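Textiles and Care, session 2: cotton jersey, washing and shrinkage
B. Kvam, October 2019. Bring to the workshop.

Recap. Woven = two sets of threads crossing. Knitted = loops. Jersey is a single knit, smooth face, bumpy back. Stretches more across than up and down. Curls at cut edges, drives beginners mad.

Cotton swells in water, yarn gets fatter, loops pull in. Also the fabric was stretched at the mill and relaxes first time it's washed. Both add up. Length usually goes more than width.

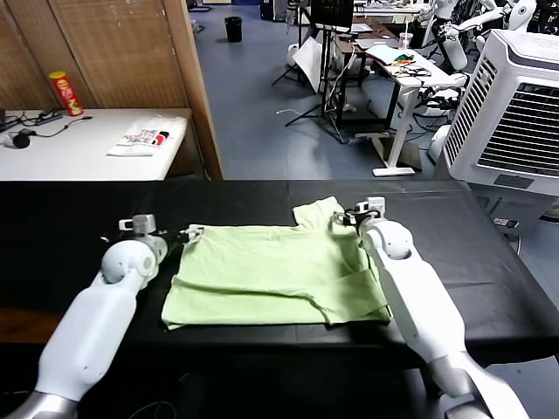

Why does a new T-shirt often come out shorter after its first wash?
Mill tension is let go when the loops get wet, so the knit settles back to its natural shape, mostly in length.

Washing: 40 degrees is fine for most plain cotton. Darks inside out. Dont overfill the drum. Tumble drying = more shrinkage, the tumbling matters as well as the heat. Dry flat if you can, pull seams straight while damp. 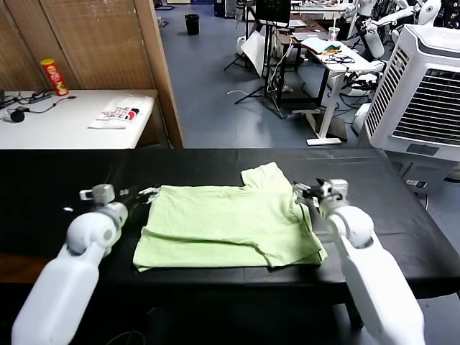
Fig. 2. Light green T-shirt, part folded, with creasing along the fold lines.

Creasing. Cotton has poor recovery, bonds between chains shift when damp and set again as it dries. Steam undoes this. Resin finishes help but weaken the fibre a bit, see Palacios handout from March.

Dyes: reactive dyes bond to the fibre, good wash fastness. Direct dyes cheaper, bleed more. Pale shades show staining quickly, so sort properly.
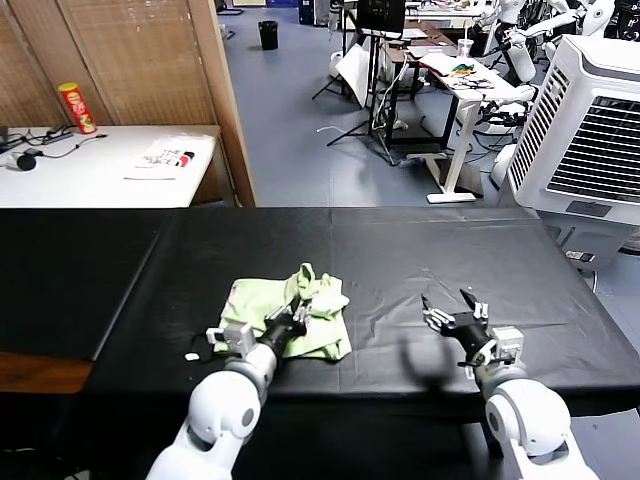 Fig. 3. Pale lime cloth, bunched, on black plastic sheeting.

For next time: cut a 20 cm square of jersey, mark the lengthwise direction, wash, dry, measure agian. Work out % change each way. Damián Barrera has the spare fabric. Read the chapter on finishes, skip the wool part.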